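Home | News | Workshop Notes | Back Issues | Subscribe

Notes from the garment cell: pads, play and a slipping sleeve
By Ratih Tjoa
December

Those of you who read the last issue will remember I promised a proper write-up of the gripper service on the garment cell, and then ran out of room because of the compressor story (sorry!). So this is the long version, with the settings, because a couple of you wrote in and asked for them.

Quick catch-up for new subscribers. The cell at Mendanbridge has one job, which is handling clothes on a rail. It takes hold of a garment at the shoulder, straightens it, lets go, and moves to the next. Cotton has never given us much trouble. Knitwear is fine if you're patient. The shiny sports stuff is where we lose our hair, and in the fall we started getting slips, a few a shift at first and then enough that the night log was mostly slips.

My first guess was the grip force, so I bumped it up. Please don't do that. All I got was pinch marks in the fabric and a gripper that ran warmer than I liked. I put it back where it was and did what I should have done in the first place, which was take the finger pads off and look at them under a decent lamp. They were glazed. You could see your thumbnail in them, and there was a gray film of lint packed along the inside edge where the pad meets the finger.

We change pads at 2000 cycles, or at least that's what the sheet on the cabinet says. The counter had been reset during a software update in the summer and these had gone a good deal further. My fault as much as anyone's, I signed off on that update.

The service itself takes me most of a morning now that I know the order. Power off and locked out, pads off, fingers wiped down with alcohol, then a soft brush through the ridged sections down at the wrist, where the lint gets in and stays. After that I check the cable connector on the side of the wrist, because it sticks out and it's the first thing to catch on a sleeve. I push it home by hand, then swing the arm through its whole range at slow speed and watch the cable the entire way. New pads go on with the screws snugged up evenly, a little on one side, a little on the other. If you tighten one side fully first, the pad sits crooked and you're back to slipping by lunchtime (ask me how I know).

Then comes re-teaching the grip point. I always use a slippery shirt for this, on the grounds that if it holds one of those it'll hold anything. I want the fingers on the edge of the shirt near the shoulder, with a small bunch of cloth gathered between them. Too little and it slides out. Too much and you drag the collar across the hanger.
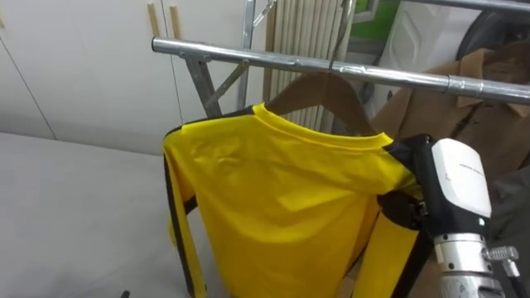
Danilo Tan disagrees with me about the slippery shirt, and he wrote a long reply to my draft saying so. His view is that you should teach on the heaviest thing you handle, a winter coat if you have one, since weight shows up play in the wrist that a light jersey never will. He also thinks I'm too generous with the pads and would swap them at 300 cycles on synthetics, which made me choke on my coffee a bit, given what a set costs!

He has a point about the play, though. I went back and tried it his way with a coat, and there was a tiny bit of sag at the wrist that I'd missed completely. One of the mounting screws had backed off maybe a quarter turn. I've added the coat check to the routine, after the shirt, and I've marked all the screw heads with a paint pen so we can spot the next one at a glance.

The numbers, for those who asked. I ran 229 grips on synthetics after the service and had 8 slips, and most of those came before I found the loose screw. I'd like to see it lower. The pads are still bedding in, so I'll run the same test again next month and print whatever I get, good or bad.

Two small jobs are left over. The cycle counter now gets written down on paper at shift change, which feels very old-fashioned but has survived every update so far. And the Filtix cartridge on the extractor needs doing, as it was nearly solid with yellow and navy fluff when I opened the lid. The spare is on order through Pacheco and should be here before the break.

If your pads wear on one side only, please write and tell me how you've got yours mounted. Mine always go on the inside edge first and I still don't know why.

Contact the editor | Copyright Jalley Workshop Newsletter | Back to top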